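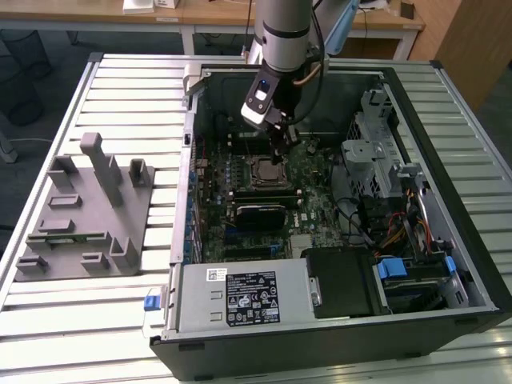

Cleaning and Refreshing an Older Desktop Computer
Workshop Notes from the Trinunel Repair Room

Members of the Trinunel Repair Room are welcome to service their own desktop computers at the shared benches. The following guidance applies to ordinary tower computers of the kind found in homes and small offices. It does not cover laptops or all-in-one models, which are handled by appointment.

Before opening the case

Shut the computer down fully, switch off the power supply at the back if it has a switch, and remove the power cord. Press the power button once with the cord removed and then wait two minutes. Lay the tower on its side on a steady surface, with the removable panel facing up. Screws should go into a dish or a lidded jar, and screws of different lengths should be kept apart.

The power supply is not to be opened under any circumstances. Dust may be removed from its vents with short bursts of air from outside the housing.

Touch bare metal on the case before reaching inside, and do so again after walking away from the bench. Members who own a wrist strap should wear it. Wool sweaters and fleece jackets are best left on the coat hooks.

Removing old thermal paste

Thermal paste carries heat from the processor to the cooler above it. With age it can dry out, and it should be replaced whenever the cooler has been lifted. Run the computer for a few minutes before the work begins, then shut it down and unplug it as above. Slightly warm paste lets go more easily. Loosen the cooler screws a little at a time, moving from corner to corner, and turn the cooler gently from side to side before lifting. A cooler that resists should never be pulled straight up.

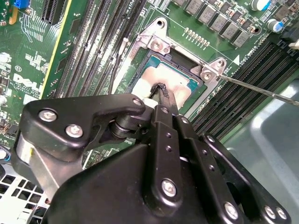

Leave the processor locked in its socket while the top is being wiped. Use a lint-free cloth lightly dampened with isopropyl alcohol of 90 percent strength or higher. Wipe from the outer edge toward the center, so that the residue is gathered and not pushed over the sides. Fold to a clean part of the cloth after each pass. Paper tissue is a poor choice for this task – it sheds, and the scraps find their way into the socket bracket. Any that do should be lifted out with plastic tweezers.

Clean the underside of the cooler in the same manner. Allow both surfaces to dry fully. A dot of new paste the size of a small pea, placed at the center, is sufficient for most household processors. The Repair Room stocks Siltance paste in small tubes, and members may use it without charge.

Dust, ledges and memory slots 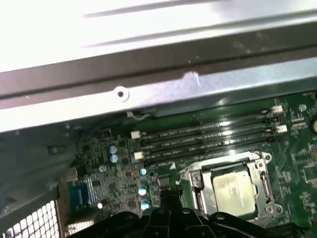
Dust removal should proceed from the top of the case downward. Hold the blades of any fan still with a finger while using air, and keep the can upright. Metal ledges and rails inside the case are often overlooked, although a fine speckling of dust tends to remain on them after the board itself is clean. A dry, soft paintbrush is suitable here. Where the memory slots are empty, as with the four black ones beside the processor on this board, pass the brush along each slot and finish with a short burst of air. Nothing hard should be put into a slot. The white clips at the ends should be moved only with the fingertips. Read the lettering printed next to the slots before refitting memory, and consult the manual for the correct order.

Members are asked to note the position of each module and cable before removal. Masking tape and a pencil are kept in the Tsai cabinet, drawer 14, for this purpose.

Closing up

Check that no cable rests against a fan. Refit the cooler, tightening its screws a little at a time in the same corner-to-corner order, and reconnect the fan lead. Start the computer once before the side panel goes back on, keeping hands clear, and confirm that the processor fan turns. Used cloths go in the covered metal bin. The alcohol is to be returned to the Nultadex cupboard with its cap closed.

Reader comments (3)

benchmouse29
Please add that the fan lead has to come off before you lift the cooler. I nearly tore mine.

Oldtower
I had been using kitchen towel for years and always wondered where the fluff came from. Switched to coffee filters, very happy with them.

J318
Is the pea-sized dot also right for the bigger processors? Mine is a good deal wider than the one in my last computer and the corners looked bare.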